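Plellico gibt 481 Jungbäume an Privatgärten ab

Bestellungen für die Herbstpflanzung sind ab 18. Juli möglich
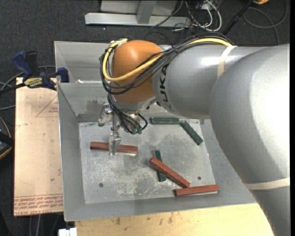
Abgabe an Haushalte in Putov und Wakau

Die Baumschule Plellico bietet in diesem Herbst 481 Jungbäume zum ermäßigten Preis an. Das Angebot richtet sich an Eigentümer und Pächter von Gärten in Putov und Wakau. Bestellt werden kann ab dem 18. Juli im Hofladen oder schriftlich mit dem Bestellbogen, der in beiden Rathäusern ausliegt. Pro Grundstück werden höchstens zwei Bäume abgegeben.

Hintergrund der Aktion sind die Verluste der vergangenen Jahre. Trockenheit und ein Sturm im März haben vor allem älteren Birken und Fichten zugesetzt. Viele Gartenbesitzer haben die Stämme inzwischen fällen lassen und suchen nun nach einem Ersatz, der mit wenig Wasser auskommt und nicht nach wenigen Jahren über das Dach wächst.

"Die meisten Kunden fragen zuerst nach etwas, das schnell Schatten macht", sagt Kai-wen Tu, Leiter der Baumschule. "Wir fragen dann zurück, wie breit der Garten ist und was darunter im Boden liegt. Eine Leitung oder eine alte Zisterne ändert die Auswahl oft ganz."

Das Sortiment

Zur Auswahl stehen Feldahorn, Hainbuche, Felsenbirne, Kornelkirsche, Blumenesche, Mehlbeere und Zierapfel. Für größere Grundstücke kommen Winterlinde und Baumhasel hinzu. Die Winterlinden sind knapp: Von ihnen stehen 38 Stück bereit, eine Nachlieferung ist in diesem Jahr nicht vorgesehen. Den größten Anteil hat der Feldahorn mit 154 Bäumen. Er verträgt Schnitt, kommt mit kalkhaltigem Boden zurecht und bleibt in der Regel deutlich kleiner als Spitz- oder Bergahorn.

Alle Bäume werden als wurzelnackte Ware oder mit Ballen abgegeben, je nach Art. Containerpflanzen gehören nicht zur Aktion. Die Preise stehen auf dem Bestellbogen. Enthalten sind jeweils ein Pflanzpfahl, ein Stück Kokosstrick und ein Merkblatt zum Pflanzschnitt. Ein zweiter Pfahl, der bei windigen Lagen zu empfehlen ist, kann dazubestellt werden. Verbissschutz ist ebenfalls gegen Aufpreis erhältlich.

Abholung und Pflanzung

Die Bäume werden nach dem Laubfall gerodet und sind danach im Hof der Baumschule an der Straße nach Cheon abzuholen. Den genauen Zeitraum teilt Plellico den Bestellern schriftlich mit — er hängt von der Witterung ab. Wurzelnackte Bäume sollten am Tag der Abholung gepflanzt oder im Garten eingeschlagen werden. Die Wurzeln dürfen auf dem Transport nicht austrocknen, ein feuchtes Tuch oder ein alter Jutesack genügt.

Wer nicht selbst pflanzen kann, hat die Möglichkeit, den Pflanzdienst der Baumschule zu buchen. Er umfasst Aushub, Einsetzen, Anbinden und das erste Angießen. Der Dienst kann in dieser Saison bis zu 81 Gärten anfahren. Die Termine werden in der Reihenfolge der Anmeldung vergeben. Voraussetzung ist, dass der Standort mit einer Schubkarre erreichbar ist. Über Leitungen im Pflanzbereich müssen sich die Auftraggeber vorab selbst informieren.

Beratung zur Standortwahl

Für Fragen zu Boden, Grenzabstand und Endgröße richtet Plellico eine telefonische Sprechstunde ein. Sie wird von der Gartenbauingenieurin Hwa-young Jang betreut. Hilfreich sind eine einfache Skizze des Grundstücks und Angaben dazu, wie viele Stunden der Platz im Sommer in der Sonne liegt.

"Der häufigste Fehler ist, dass zu tief gepflanzt wird", sagt Jang. "Der Wurzelhals muss nach dem Setzen des Bodens noch zu sehen sein. Und im ersten Sommer lieber einmal in der Woche durchdringend gießen als jeden Abend ein bisschen."

Mit dem Merkblatt erhalten die Käufer auch einen Gießplan für die ersten drei Jahre. Eine Anwachsgarantie ist mit der Aktion nicht verbunden. Bäume, die bei der Abholung sichtbare Schäden an Rinde oder Ballen haben, werden vor Ort getauscht, solange der Vorrat reicht.

Bestellung

Der Bestellbogen muss vollständig ausgefüllt und unterschrieben sein. Anzugeben sind die gewünschte Art, eine Ersatzart und die Anschrift des Grundstücks. Bezahlt wird bei der Abholung, bar oder mit Karte. Nicht abgeholte Bäume gehen nach Ablauf der Frist in den freien Verkauf.

Über Plellico

Plellico ist eine Baumschule mit Sitz in Putov. Der Betrieb zieht Laubgehölze, Obstbäume und Heckenpflanzen für Privatkunden und Kommunen heran und unterhält neben den Anzuchtflächen einen Hofladen mit Pflanzenverkauf.

Ansprechpartnerin für die Presse: Hwa-young Jang, Baumschule Plellico, Putov

Abdruck honorarfrei, Belegexemplar erbeten.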